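The long wall, finally

July, ten past nine in the evening. Tea in hand, shoes off, very pleased with life.

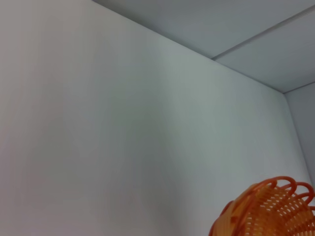 Edith Nina thinks I should leave the long wall exactly as it is, pale and plain, and she said so three times on the phone. Give it a month, she said, live with it, then decide. She has a point! But I have wanted a wall of shelves since we lived at Flomwood, and I've got a whole evening's worth of sketches on the back of the gas bill.

I do love how bare it is. No switches, no old screws, nothing to fill or sand down. It goes a bit cool and greenish towards the middle and warmer on the left, so I'm wondering about a proper warm white, or even (don't tell Edith) a soft yellow. I put the little Mutiso tester pots in the basket twice and took them out twice.

Measured up before supper. The first run of shelves would be 400 cm with a gap of 35 between each one, and that fits my tall cookery books with room to spare. Jhair Apaza has offered his good spirit level and an afternoon. He wants the top shelf well down from the ceiling so the line where the panels meet the wall stays clear, and I think he's right - it's a lovely crisp edge and I'd hate to crowd it.

Timber came to 60 for the first lot, less than I feared, so I may treat myself to the nice brackets after all. Dark ones, I think. Or brass! Must ask at Nasville whether they keep them in or have to order.

Lay on the floor for a while with a cushion and just looked up at it all. I could already see the blue jug up there, and Gran's plates, and the radio at the end where I can reach it.

Tomorrow: ring Jhair, find the pencil, buy masking tape, move the boxes out of the hall.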